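I have a new favorite corner, and it's a slab of gray marble pattern with flowers all over the walls behind it. I finally set up a proper spot for my little messing-around projects (mixing, sorting, measuring, all the small stuff that used to take over the dinner table) and I've been so happy with it that I've got to show you!

Let me start with the surface, because I stare at it way too much. Gray, with thin pale veins wandering all over the place and some tan and rusty orange ones running through. It's shiny enough to bounce the light right back at you. The one catch is that small pale bits can get lost in all those veins, so I wipe it down at night and then go over it again in the morning. The big yellow bowl lives right on top and I love, love, love that color against the gray.
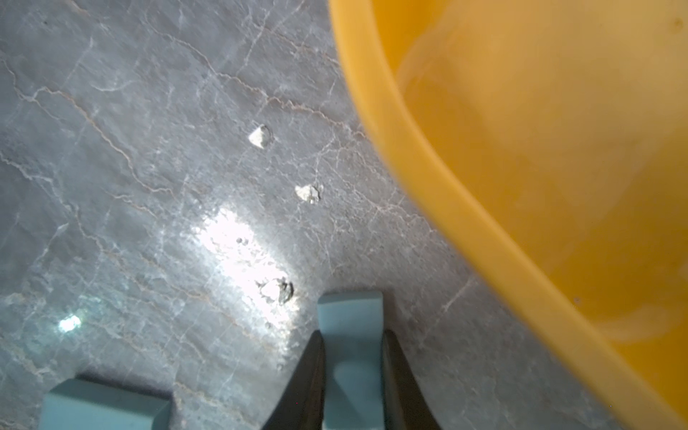
The measuring stuff

I went to Iltport one Thursday for a single measuring cup and came home with a bag full of things, as usual. Clear plastic is my favorite for this. You can see what you've got from any side, and the marks are easy enough to read once you crouch down a bit. The one with the blue cap gets used the most, probably because it's the one I can always find. I also like a shallow clear dish for any little round part that would otherwise roll off and spend February under the radiator.

And the wallpaper! It took me 3 tries to settle on one. The first roll was all stripes and made my eyes hurt. The second was called Bragança and was gorgeous but so dark. This one has gray flowers, soft yellow blossoms and small blue ones on skinny stems, and it makes me want to sit down and start something.
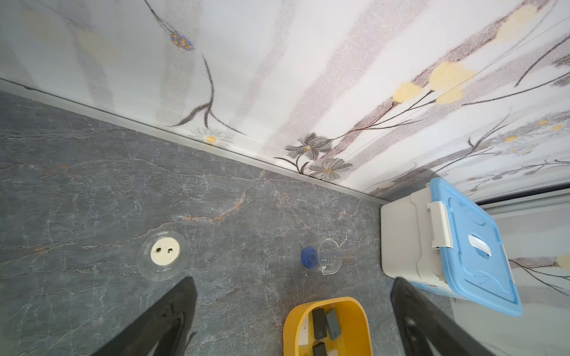
Where everything goes

My only rule is that the tall things stay in back. The flask with the white cap goes toward the left, the small beaker sits a little to the right of it, and the yellow bin goes in front where I can reach it. The white storage box with the light blue lid has the back right corner. It has latches and a handle, so the whole thing can be carried off to the kitchen in one trip.

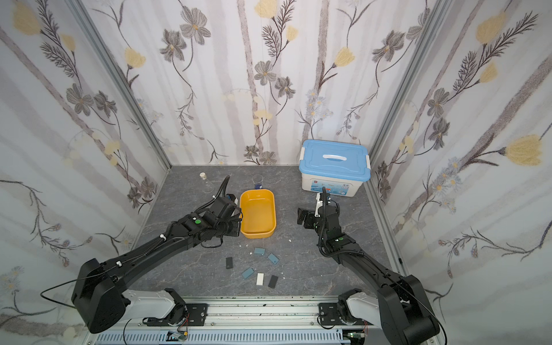 I did try a wooden crate first, from a shop called Turen, and it was pretty, but the splinters! Plastic wins for me. It rinses clean in the sink and it weighs next to nothing. If you're shopping for one, get a lid with a handle in the middle. My old Weta box had grips on the sides only and I dropped it on the stairs twice.

The small pieces are the fun part. I like to spread them out in front of the bin before I put anything away, blue-grays and darks and all, and just push them around for a while. Sorting by color takes me roughly 15 minutes if I'm being good, and a whole evening if there's music on.

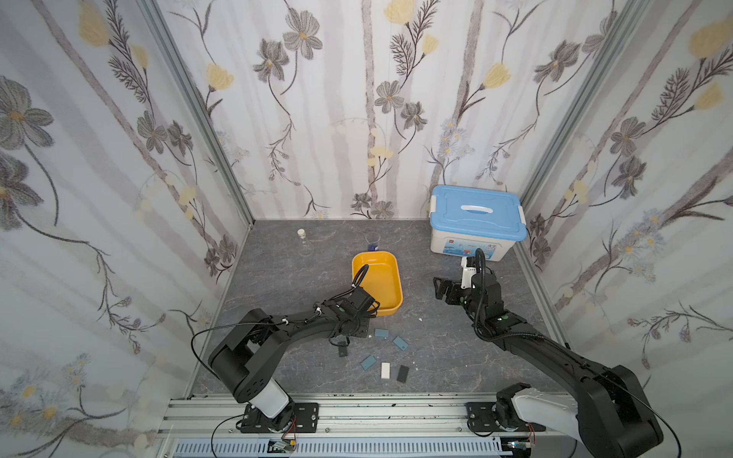
Next on my list

A second yellow bin, for sure. Also labels, a softer cloth for the shiny surface, and maybe a hook for the cloth so it stops ending up on my shoulder. If you have a label maker you like, tell me which one in the comments!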